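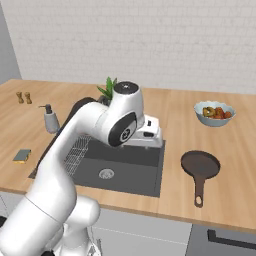 *Zeltum teleop kit with the Humphreys kitchen scenes. Tested on release 6, updated 19th June.*

The pitch for the Zeltum kit is simple enough. You hold a controller, a simulated robot arm copies your hand, you do a chore a bunch of times, and the recordings are used to train the arm to do the chore without you. The sales page says "anyone can teach a robot in an afternoon." I've had the kit for two weeks and I have some thoughts about that afternoon.

I paid for it myself. Ernico sells the controller and the Zeltum software as a bundle, and the Humphreys kitchens are an add-on that costs extra. I'd skip the add-on if the demo rooms that come in the box weren't so bare. You really do need a sink, a counter and some clutter to learn anything about how this works, so in practice the bundle price is a teaser.

## Setup

The quick start guide is fine up to the point where you calibrate the controller. Then it tells you to "hold a comfortable neutral pose" and leaves it at that. My comfortable neutral pose put the gripper a hand's width too low, and my first session was mostly bumping into the counter. Calibrate standing up, elbow bent, and do it again every time you take a break. The drift is real and the software doesn't warn you about it.

Also, turn off the smoothing. It makes the arm look graceful and adds a lag that had me overshooting everything I reached for.

## Driving it

Big moves are good. Swinging the arm across the counter and over the sink feels close to natural, and I stopped thinking about the joints after an hour or so. The trouble is at the end of the reach. There's no feel in the controller when the fingers touch something, only a small beep, and the beep is the same whether you've touched a dish or jammed a finger into the wood.

The wide view is close to useless for fine work. The arm itself gets in the way – with the hand out over the sink, it covers a good part of the faucet and some of the dish rack too. So you switch to the view from the hand. That one is much better, but it shows you a small patch of counter at an angle, and I lost my sense of which way was left more often than I'd like to admit.

My test chore was picking up a flat board and standing it in the rack. I chose it because it sounded easy. A board lying flat on a counter is a miserable thing to grab with two fingers. You can't get under it, so you have to come at an edge, and you have to line up the hand with the edge before you close. In the hand view you do this by eye, tilting until the board sits square in the gap.

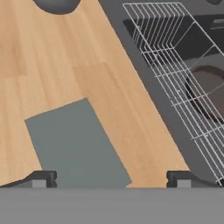

## The recordings

I saved 113 tries. Zeltum scores each one and marks it keep or toss, and I don't trust the scoring. It kept several where I'd dragged the board along the counter for a while before getting a grip, and it tossed a clean one for being "too slow." You can overrule it by hand, one recording at a time, in a list with no preview pictures. Going through the lot took most of an evening.

The export is better than I expected. The files opened in Stindska, the free viewer I use for everything else, with the timing intact. You get the joint positions, both views and the gripper state. If you already have your own training setup, this is the best part of the product.

## Does the arm learn anything?

Some. The built-in trainer gave me an arm that reached for the board with confidence and closed its fingers in the right general area. It picked the board up when it started near the spots I'd practiced. Move the board farther along the counter and it went for the old place anyway.

Ernico's support told me to record more variety, which is fair advice, and also the thing the guide should say on page one. Nearly all of my early tries began with the board in the same position, so I'd basically taught it one spot. I'm redoing the set now with the board shuffled between tries. It's slower going.

## Would I buy it again?

At full price, no. The arm control is decent, the export is solid, and the rest feels like it shipped early. Zeltum lists finger feedback and a preview in the recordings list as planned for September. Wait for those, and check that they made it in before you pay.

If you want it today and you already know what you're doing with the data, get the base bundle plus one Humphreys kitchen. One is plenty. I bought 2 and haven't opened the second.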